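From: Roxana Buzatu
To: Condora bread and baking list
Subject: Re: Rye starter going sour too fast

Adi Govindasamy wrote:
> My rye starter peaks before lunch and smells like nail polish
> by supper. I feed it once a day, equal weights of flour and
> water. Should I throw it out and start again?

Adi, keep it. The smell means it has run out of food. Mine did the same when I moved to the Brikley whole rye, which ferments faster than the white flour I had before. 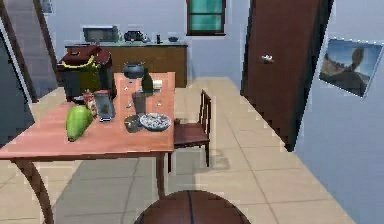
What I do now is keep back a spoonful and feed it five times its weight in flour, with the same weight of water. In a warm kitchen it gets 2 feeds a day until the smell clears. After that once a day is enough, or you can put it in the fridge between bakes.

Check your water too. If it comes out of the tap warm, the starter will race. I use it straight from the cold side from May on.

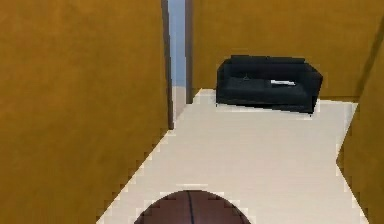 The dough itself needs less time than most recipes say. With a lively rye starter I shape as soon as the surface shows small cracks and pinholes. Waiting for it to double gave me flat, gummy loaves all last summer — I blamed the oven for weeks.

For a batch of small loaves I use these steps:

1. Mix 753 g whole rye with the starter, salt and enough water to make a thick paste. Cover it.
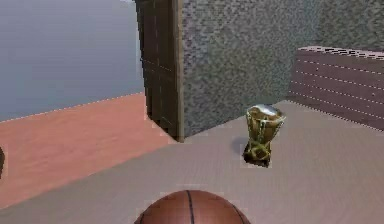

2. Scrape into greased tins with a wet spatula and smooth the top. Dust with flour so the cracks are easy to see.

3. Bake hot for the first fifteen minutes, then turn the oven down and leave them until the middle reads 205 F.

4. Cool completely and wrap in a cloth overnight before slicing. Rye cut the same day sticks to the knife.

I have never tried it with the Tehrani flour, so the water may need adjusting there.

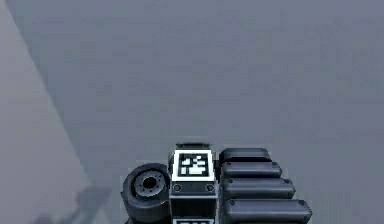
Souad Zerouali adds that the Tehrani rye is ground coarser and takes up water slowly, so she lets the paste stand for half an hour before deciding whether it needs more.

Roxana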